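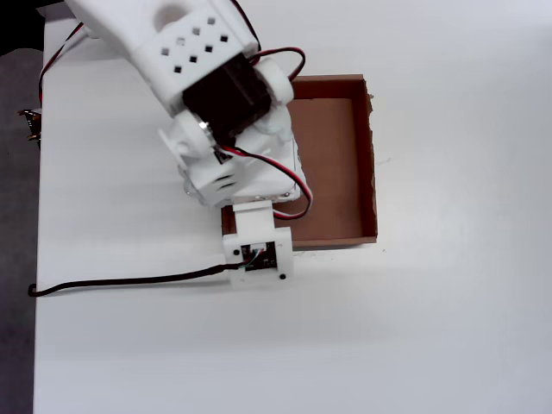 Leute, der Termin fürs Willkommenswochenende steht!! Im April geht es für alle neuen Fremdsprachenassistentinnen und -assistenten (und natürlich alle, die schon länger hier sind) nach Mollotano, 2 Nächte im Gästehaus Robichaud direkt am See. Beim Packen reicht übrigens ein offener brauner Karton wie der auf dem weißen Tisch, der Stauraum im Bus ist groß genug. Ich freu mich so!

Zur Anreise: Der Bus fährt ab Carov, Bahnhof Südseite, und hält unterwegs noch in Virel. 40 Plätze haben wir, wer zuerst schreibt, sitzt. Wer lieber mit der Regionalbahn kommt, steigt in Virel aus und läuft zum Busparkplatz rüber, das ist ein Katzensprung.

Kosten: 80 Euro pro Person, da sind Bus, Bettwäsche, Frühstück und das große Abendessen am ersten Abend drin. Handtücher bitte selber mitbringen! Vegetarisch und vegan geht beides, schreibt es einfach in die Anmeldung.

Und jetzt zum Programm, da bin ich ja am meisten gespannt drauf. Am Ankunftstag wieder der Länderabend, also bringt was zu essen oder ein Lied oder ein Spiel von zu Hause mit (letztes Mal haben wir bis weit nach Mitternacht irische Kreistänze gelernt, herrlich). Am Tag darauf Wanderung um den See, 16 Kilometer, mit Abkürzung für alle, die lieber Kaffee trinken.

Ach ja: Partner und Freundinnen dürfen mit, bitte gleich mit anmelden. Kinder auch, das Gästehaus hat Familienzimmer.

Anmeldung läuft ab sofort per Direktnachricht an mich. Name, Schule, Zustieg Carov oder Virel, fertig. Und wer eine Gitarre hat: unbedingt einpacken!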